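Raffaele Fabbri has a cold when I ring him, and a dog that wants letting out, so the first few minutes of our chat are mostly sneezing and doors. Then he sits down, blows his nose and tells me why he's spent two years of his life building pretend living rooms.

Raffaele runs Foldale, a tiny firm above a tile shop in Hastthorpe, and what Foldale sells is practice. You pay by the month, log in, and get a simulated two-armed robot with a set of furnished rooms to try it out in. If your code sends an elbow through the wall, you press reset and have another go. It costs £385 a month for a small team, which made me wince a bit, and I told him so.

"Price up a real pair of arms and then come back to me," he says, laughing. "And then price up the wrist you're going to break in the first week. I broke one. It was horrible, I felt like I'd run over someone's bike."

He came to all this from dull office work, looking after Unix machines for an insurance company, and he still talks about the product the way those people do, fondly and with a lot of complaining. The first version took 13 minutes to load a room. He used to start it and go and make toast. It's down to seconds now (I tried it on my own elderly laptop and it was fine, though the fan sounded like a hairdryer).
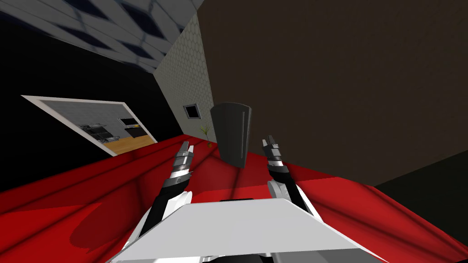
The rooms are what I really wanted to ask him about, though, as they're the bit customers seem to get so worked up over. Foldale's rivals tend to give you a grey floor and a cube. Raffaele's lot give you somewhere that looks as if a person with strong opinions has been decorating. Take the red room: black wall, a picture of a kitchen hung on it, a little plant in a pot, and that great expanse of glossy red, all folds, with a tall dark thing standing on it and a gripper open on either side. I asked whether all that was really needed for practising a grab.

"Yes! Yes, it is," he says, and I can hear him getting up to walk about. "Somebody's software works beautifully on a plain table, and then you put it in front of shiny red folds with shadows all over them and it goes to pieces. I want it to go to pieces with me, on a Tuesday, for nothing."

The red was Manee Kamolrat's idea. She makes most of the rooms, and she joined the call halfway through with her mouth full.

"Sorry, lunch," she says. "Dark object, dark wall, loud surface. I like that one because it's a bit mean. We had a customer write in and ask if we could turn the red down. I said no, and then I felt bad and sent him a beige one."

You can have up to 10 rooms on the basic plan, and swap them when you get bored. Manee will build one to order for extra, but there's a queue, and she's quite firm about the queue.

I had moans of my own after a fortnight with it. The viewpoint you start with is tilted so steeply that I spent my first evening with my head on one side, and the setting to change it is buried in a menu called Ongart, a word that meant nothing to me at all. Raffaele groans when I bring it up. Ongart was the working name for the whole project and has somehow survived in that one menu. He's promised to change it. Manee says he promised her that as well.

The help pages are thin too. I got stuck getting the two arms to move together and ended up emailing, and a very patient reply came back the same afternoon from Somkiat Luangrath, who does support and who had clearly explained it before. I'd had the left and right arms swapped.

What about the real world, I ask. Does anything learned in a made-up room carry over?

"Some of it," says Raffaele. "The looking carries over better than the touching. Soft stuff is hard. If you're squashing a cushion, I'd want you to go and try it on a real cushion before you believed me."

There's a free trial, and you don't have to give a card number for it. Raffaele would like it known that he'll answer questions himself once his cold has gone. Then the dog starts up again and he has to go.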